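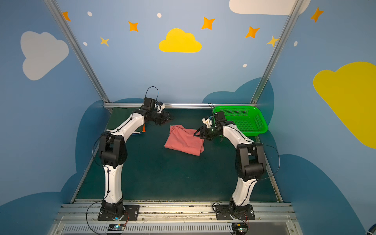 Laundry robots still slower than the laundry

Tremcombe wants shoppers to believe a machine will soon be folding their T-shirts. Going by a demonstration in Plorkstead in March, they should keep doing it themselves.

The company showed two arms working over one small table, with a pink shirt to fold and a plastic basket close by. It says the system, called Lendden, has practiced on 2000 garments and could be helping out in clothing stores before it ever reaches a home.
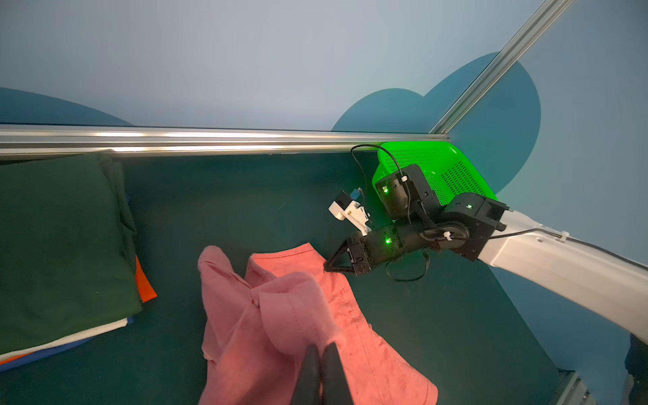 2 min read

Ülle Bite, who ran a dry cleaning counter for 10 years and now trains store staff, was not won over. "A shirt on a table is the easy part," she said. "Show me a fitted sheet. Show me a sock that's inside out." Her new hires get seven shirts to fold on their first morning, and she expects all of them done before the coffee break.

The trouble is cloth. A box keeps its shape when it is picked up, but a T-shirt takes a new one each time, and a machine has to find a hem or a corner again before it can do anything useful.
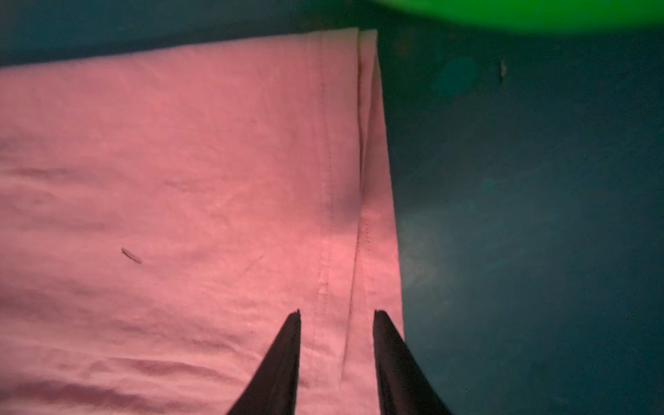 Tremcombe would not say how often a fold has to be started over, or what a pair of arms would cost a store. It did say that speed "will come." Companies in this business have been saying so for a long time. 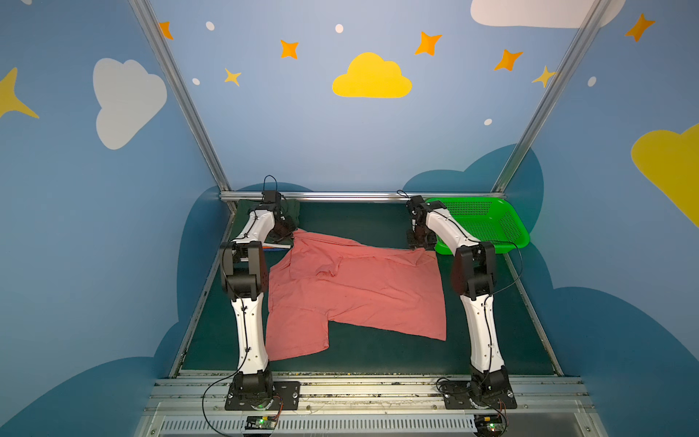

Kazlauskienė, a small chain that was offered a trial, has put off its answer until it sees the machine handle a mixed load. Its stores will go on folding by hand.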